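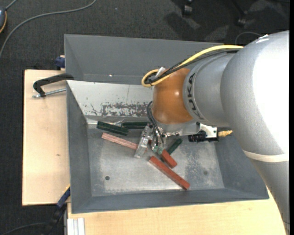
A KUKA arm angled down towards a grey metal bin.

Clurdale bus fares to go up in May

Single fares on the Clurdale town routes will rise by 26p from May, operator Greken has confirmed. Day tickets stay as they are for now.

The rise covers routes in the town centre and the two services out to Zornwood. Greken blamed fuel and drivers' pay. Under-16s not affected.

A petition against the change had 2,226 names on it by 2pm. Nandi Motaung, who started it, said people in Zornwood had no other way to get to work.

"It's the only bus we have and it's late half the week," she said. "Now we pay more for it. My mum goes in twice a day."

Greken's Lesego Makhubela said fares had been frozen for a long time and the firm "could not hold them any longer". He would not say if a further rise was planned – only that prices are looked at every year.

Councillor Anathi Matlala wants the firm to come to a public meeting before the new fares start. No date yet. Greken said it would "consider" the invite.

Weekly passes bought before the change will still be valid untill they run out. New fare tables are going up at stops this month, and drivers will have paper copys on board.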